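Biderbridge Neighbours - Health and Food board

Slow metabolism, cold feet, and a calorie calculator that hates me

Posted by cardigan_indoors, May 10, 2022

I am 52, not very tall, and have been told by a website that I should be eating 1,000 calories a day. I did this for 27 days. I lost a bit of weight, then stopped losing it, and became a person who shouts at drawers. My sister says I have wrecked my metabolism and need to "reset" it with a powder called Aditz, which she happens to sell.

My questions are these. Can you wreck a metabolism? If so, can it be unwrecked without powder? And why are my feet so cold that the cat has moved to the other end of the bed?

I did ring the surgery on Viline Road but there is a wait for anything that isn't on fire. Serious replies please. My sister reads this board, so be kind, or at least be quick.

Agnese Grigaitė

I used to teach nutrition to catering students, which qualifies me to be listened to politely and then ignored.

You haven't broken anything. When you eat very little for weeks, the body gets thrifty. You move less without noticing, you fidget less, and a slightly smaller body costs slightly less to run. Water also comes and goes and can hide fat loss on the scales for a good while. "Starvation mode" in the sense of gaining weight on thin air doesn't exist, but feeling cold, tired and foul-tempered on too little food is perfectly ordinary.

1,000 calories is low for most adults and not something to keep up without somebody medical keeping an eye on you. I would go back up gradually, put some protein in every meal, and do something with weights twice a week. I began with two tins of tomatoes and a lot of swearing. Sleep matters too, sorry.

The cold feet might be the diet, or the house, or your thyroid, or low iron. A blood test will sort out a good part of that and a powder won't. When you get through to the surgery, tell them about the tiredness and how long it has been going on. Don't say "metabolism" or you will be given a leaflet. I have the leaflet. There is a drawing of a bonfire on it.

If they do find something with the thyroid, it is mostly tablets and more blood tests. I mention it only because the last time this came up here, half the board had the poor woman down for an operation by teatime. Surgery is for particular problems, such as certain lumps, and it is a long way down the road from chilly feet. 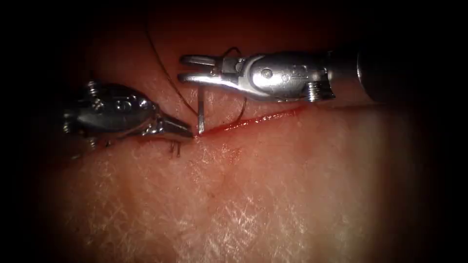
Robotic instruments and a curved needle at an incision.

As for the online calculators, treat them like horoscopes with decimal places. I put my own details into three and the highest and lowest answers were 411 calories apart, or a decent lunch. Pick a number in the middle, stick to it for a month and see what happens to your waistband.

toastrack

Cold water!! I have been getting in the river at Kļaviņa Bridge every morning since last August and my metabolism is through the roof. I eat what I like. Have not weighed myself but you can just tell. Also chillies.

pelham_the_younger

Toastrack, she has cold feet already and you want to put them in a river.

To the original poster: I had much the same thing, cold all the time and no energy, and I blamed my age for almost 138 days (I keep a diary, don't judge). Mine was iron. Yours may well be something else, so don't go buying tablets on my say-so, just get the test. Ask whether the practice nurse has anything sooner than the doctor, as ours usually did.

I can't help with the cat. Ours left in a similar way and came back when we got an electric blanket. On the powder, read the back of the tub before you hand over any money. My brother-in-law had one that was mainly caffeine and he regrouted the bathroom at two in the morning - badly.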